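Switch mounted sideways, ports running vertically: any real downside?

Forum: Small Office and Home Networks
Started 11 January 2022

lallside_it
I have a 24-port switch that needs to go into a shallow wall cabinet in the back office. The only way it fits is standing on end, so the ports run up and down in a column instead of across. The old one sat on a shelf and the shelf is gone. Before I drill anything, is there a reason not to do this? The cabinet door will be off most of the time. I'd also like to hear how people handle the cables, because the bundle comes in from the top right and everything will have to bend into the ports from there.

Kasia
Mine has been on its side since June. No trouble. Check where the vents are and don't press them up against the cabinet wall. Use all the screws on the ears.

ferkport
Fans matter more than direction. If it's fanless, read the mounting section in the manual, some makers only list flat or wall mounting with the ports facing down. I wouldn't put a fanless PoE switch on its side in a closed box.

lallside_it
It has a fan. No PoE.

ferkport
Then go ahead.

Jansen
I'd say don't. You'll hate it the first time you have to trace a cable. All the port numbers are turned ninety degrees and you stand there with your head tilted. I did one like that for a dentist and ended up moving it to a proper bracket 2 years later.

Kasia
You get used to the numbers in a week. Put a label on both ends of every cable and you hardly look at the panel.

Jansen
Everybody says they'll label both ends.

Luuk Verschueren
I look after five of these cabinets and three of them have the switch on end. My notes, for what they're worth:

Leave slack. A cable coming down at an angle should have a loose curve before the boot, so that the weight hangs from the tie and not from the plug. Tie the bundle to the cabinet every six inches with hook and loop, no zip ties.

Molded boots are fine but they are stiff. On a dense switch you can't always get a finger in to press the latch. I buy thin patch cables for the crowded end and keep the thick ones for the empty end.

Leave a gap of ports between the desks and the uplinks if you have the room.

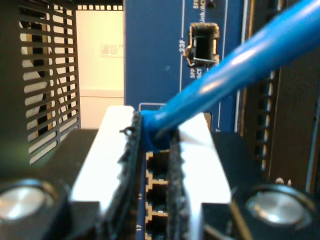

lallside_it
Do I need to put dust plugs in the RJ45 ports I'm not using?

Luuk Verschueren
In a normal office you can leave them open. If the room is dusty, a workshop or next to a loading door, buy a bag of the rubber ones. Same goes for the SFP cages.

Jansen
I'd plug them everywhere. A bag costs next to nothing, and it stops people from plugging in whatever they like.

ferkport
It stops them for as long as it takes to pull out a rubber plug. If you want ports closed, shut them down in the config.

Jansen
Do both then.

Kasia
Back to the mounting. Which end is going up, the low numbers or the SFP end? I put the SFP end at the top because my fiber comes from the ceiling.

lallside_it
SFP end up for me too, same reason, or it will be once the fiber is in. For now it's all copper. I have 11 cables to move over and I'm ordering thin ones for the desks, blue again so they match what's in the wall.

Luuk Verschueren
Write down which cable was in which port before you pull the first one. If you have VLANs set per port you'll be glad of the list.

lallside_it
Will do. Drilling after closing tonight.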